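ok I've been to see the Maleseo thing at the Rurkby and I have thoughts, so this is going to be a long one. Mute me now if you don't care about old websites in galleries.

For anyone who missed it: Maleseo was a browser piece Tudor Cozma and Anca Lungu made when they were sharing a studio in Womutside. You logged on, you got a room, and the room filled up with whatever the last visitor had typed. That was the whole work. I lost most of a January to it.

It ran on a server under Tudor's desk and when the desk went, so did the piece. There's been a dead link on my own site for years that I never had the heart to take down.

So the Rurkby has bought it. Or bought "a set of rights and materials relating to" it, which is the wording on the wall label, and I stood in front of that label for longer than I stood in front of some of the paintings upstairs.

What you get in the room: one chunky beige monitor, one keyboard with the F keys blanked out, and a version of Maleseo rebuilt by Teodor Ene from Anca's backups. It looks right. The grey is the right grey. The awful little chime is there and I laughed out loud when I heard it, and a kid asked his mum what was wrong with me.

But it isn't online. It's running on a machine in the cupboard and the only people who can type into it are people who've paid to get in. So the room fills up with gallery visitors saying hi. When I was on there the messages went "hi", "hi", "is this on", "poo", "hi".

I don't mind the poo. There was plenty of it in the original. What I miss is not knowing where anyone was! Half the feeling of Maleseo at 2am was that the last person could've been in Oslo or two streets over. Now the last person is the bloke in the puffer vest who's still standing behind you.

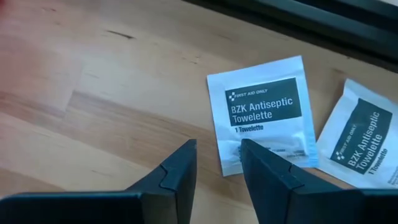

Teodor's argument, and he made it very patiently at the talk on Wednesday, is that the network was never the artwork, the handover was. One person leaves something, the next one finds it. He reckons a cupboard does that as well as a server farm. I wrote this down and then argued with it the whole tram ride home. By the time I'd got the laptop open I'd half come round, and I sat there following the grain in the pale boards, with that one thin brown streak running the same way as the planks, thinking well, that's a mark I've come to after the fact too and I'm perfectly happy reading it. Then I remembered the chat logs and got cross again.

The chat logs! They're in a vitrine. Printed out. 178 pages, according to the label, and you can see exactly one of them. I asked if the rest could be read anywhere and was told by appointment, with three weeks' notice.

Veronica Radu asked the best question of the night, which was whether the people who typed those messages know they're in a collection now. Long pause. Anca said they'd talked about it a lot. Tudor said everyone was anonymous. Veronica said she wasn't, she'd signed hers — and she had, she always did, in capitals.

Nobody had a good answer and I'm glad they didn't pretend to.

Radu Husar's catalogue essay is good, by the way. He goes hard on the idea that you can collect the score and restage it, like a performance, and he brings in Sjögren's fax pieces as the comparison. I'd forgotten those. Roughly 100 faxes over one winter, and the museum that holds them only shows photocopies, as the thermal paper's gone blank. Nobody complains that the photocopies aren't the work. Or I don't, anyway, and now I have to work out why.

Catalogue is thin and overpriced and the cover scuffs if you look at it. I bought two.

If you go, go on a weekday and have a proper turn at the keyboard. Write more than hi. I left a longish one about the old dead link, so if you got that, that was me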